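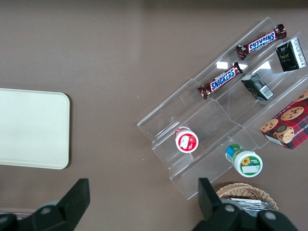 # Speaker notes: shelf picking, data collection

Wednesday, June 20, 2018

**Open (2 min)**
- Say what the talk covers: how we gathered the examples. The training side is the July talk.
- Thank Vistholm for the bench time.

**Slide 2: the task**
- One item off the rack, into the tray, arm back to start. That counts as one episode.
- The rack is clear plastic. Depth readings through it are poor, so we train on color images only.
- Mixed stock on purpose: candy bars, small boxes, a cookie box, jars. Point out the jar lying on its side. Operators found that grasp the hardest.

**Slide 3: numbers**
- 2,369 episodes recorded by 6 operators.
- 1,245 at the Hunt site, the rest at Utunex.
- 1,115 have been checked by a second person so far. Don't promise a date for the rest.

**Slide 4: what we keep**
- Failed grasps stay in, with a label. Drops too.
- We throw out episodes where the operator stopped to ask a question.
- Rack angle changes between sessions. Early sets had it square to the table, and the policy did badly once it was turned.

**Slide 5: problems**
- Glare on the shelves. Moving the lights helped at Hunt. Utunex has fixed ceiling lights.
- Foil wrappers in the basket: same trouble.
- Skip the Stutis labeling tool if short on time.

**Questions**
- If asked about sharing the data: not decided.
- Leave slide 3 up.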